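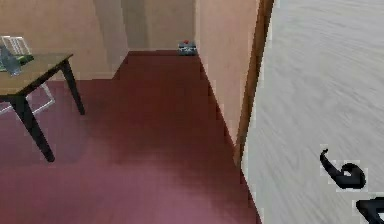

5.3 Failures at the Doorway

The Markau policy completed 85 of 107 simulated fetch episodes. Most of the remainder were ordinary misses, but 4 deserve their own paragraph. In these the planner treated the door panel as free space and drove the gripper toward it with complete confidence. The collision monitor, which should have stopped the arm, logged each contact as a successful grasp. By the monitor's standards these were excellent episodes.

Tadeusz Ziółkowski traced the fault to a stale contact flag in the Bielecka controller. The flag was cleared on reset but not on a room change, so an arm could carry its good news from one room into the next. In 2 episodes it reached the bathroom (Figure 7) and reported the task complete — the target was not in that room.

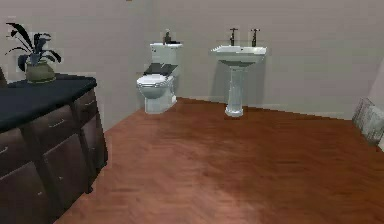 Figure 7. Bathroom in the simulated apartment, with toilet and pedestal sink along the back wall.

Clearing the flag at every threshold removed the false grasps. The arm still hit the door panel, but it now said so.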